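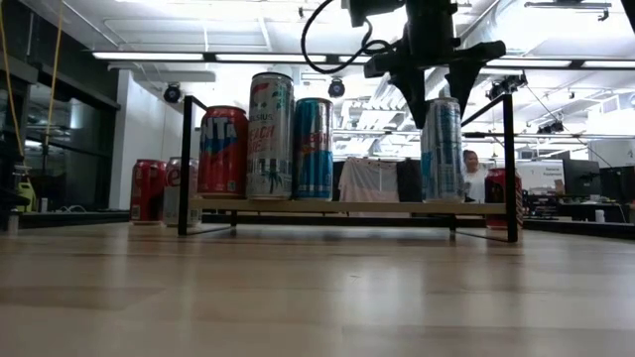 *Fig. 1 – La pince au-dessus de la dernière canette, à droite de l'étagère.*

## La cellule « canettes » : réglages et entretien

Bon, je reprends là où Jae-hoon s'est arrêté dans sa partie (la commande, les trajectoires, tout ça). Moi, j'avais la mécanique et l'entretien, donc la pince, le câble et l'étagère. Ça sonne moins bien à la soutenance, mais j'y ai passé presque tout le mois de juin et j'ai adoré !

### L'étagère

On a gardé le cadre en métal noir et posé dessus une planche de bois clair. Au début la planche bougeait quand un doigt touchait une canette, et tout le repérage partait avec. Eugénie Courtois, notre encadrante, m'a fait coller quatre petites cales en caoutchouc sous la planche, et on n'en a plus reparlé. Les montants dépassent au-dessus de la planche : il faut y penser quand on programme une approche par le côté, j'ai plié un doigt comme ça dès la première semaine (pardon Aaliyah, c'était ta pièce).

On mélange exprès les formats. Sur la figure 1 il y a une Fanta, une Celsius haute et fine, puis une canette bleu et argent, et la grande au bout. Un réglage qui passe bien sur une canette haute peut très bien arriver trop bas sur une autre, alors je vérifie toujours les deux formats avant de valider.

### L'ouverture des doigts

La notice interne de Garg, qui nous a fourni le kit de pince, donne une ouverture de 90 mm. Avec nos embouts imprimés, plus épais, ça ne marchait pas : le doigt gauche poussait la canette voisine. J'ai démonté les embouts, poncé l'intérieur, remonté, et je suis arrivée à un réglage à 69 mm qui passe entre deux canettes à condition de laisser un vrai espace. Pour les essais de centrage, je prends toujours la place du bout, doigts en V bien ouverts, et je descends jusqu'à la hauteur du dessus de la canette. Si les deux pointes sont à la même distance du bord, c'est bon. Sinon je desserre la bride, je tourne d'un poil, je resserre et je recommence.

### Le câble

C'est lui qui m'a donné le plus de mal. Il part du bloc de fixation en faisant une boucle sur la gauche. Trop courte, elle tire sur le connecteur quand le poignet tourne – trop longue, elle va s'accrocher partout. Shalini Kanaujia avait mesuré 25 cm de mou, et j'ai gardé sa valeur. Après plus de 122 cycles d'affilée un matin, la gaine était intacte, mais l'attache avait glissé. J'ai mis un collier plus large et un trait de marqueur blanc pour voir tout de suite si ça bouge.

### Ma routine

- Chiffon sec sur l'intérieur des doigts avant la première série.
- Coup d'œil au trait blanc du collier.
- Vis de la bride à la main, puis à la clé, sans forcer (le filetage est dans de l'alu).
- Un essai à vide, puis un essai sur la place du bout.
- Tout noter dans le cahier Stemlow, même quand il n'y a rien à dire.

### Ce qui reste à faire

Les embouts s'usent plus vite à gauche qu'à droite et je ne sais toujours pas pourquoi. Gebhard Grabner pense à un défaut de parallélisme du bloc, moi je soupçonne plutôt mon ponçage. Il faudrait en imprimer une nouvelle paire et comparer. Les fichiers sont dans le dossier commun, sous « embouts_v4 » (pas la v3, elle est trop courte !).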